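Updated 5/26/21

## Wire shelving and baskets: cleaning and load

Coated wire fails at the welds first. Check each crossing with a fingertip before washing. A rough spot means the coating has split and water can reach the steel.

**Washing.** Warm water, dish soap, soft nylon brush. Brush along the wire, then across it. Skip steel wool and anything with chlorine. Rinse and stand the piece on edge for 2 hours, turning it once.

**Rust spots.** Sand to bright metal with 320 grit, wipe with alcohol, and touch up with two thin coats of enamel. Leave 16 hours between coats. Gumaro Cervantes wrote in to say he uses appliance epoxy from a brush-cap bottle. It holds up better on shelf edges but takes longer to cure.

**Load.** Put the heaviest items on the lowest tier. Fine mesh sags in the middle well before the outer rim bends, so cut a piece of hardboard to fit under cans and jars. Replace any shelf with a dip deeper than 6 mm.

**Wall baskets.** Fix into studs where possible. In drywall, use toggle anchors, one per hanging point, and keep to the lower of the two ratings if the anchor and the basket disagree. 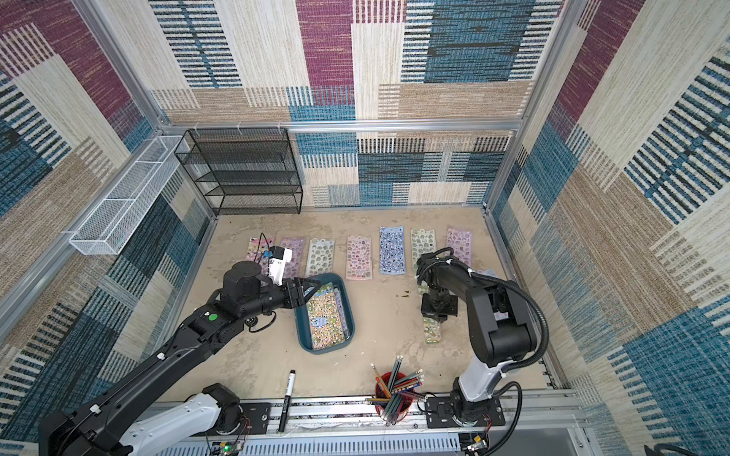 Long baskets need a fixing near each end. With a single center fixing they tip as soon as one side is loaded. Retighten the screws after the first week, then every February with the rest of the shelving.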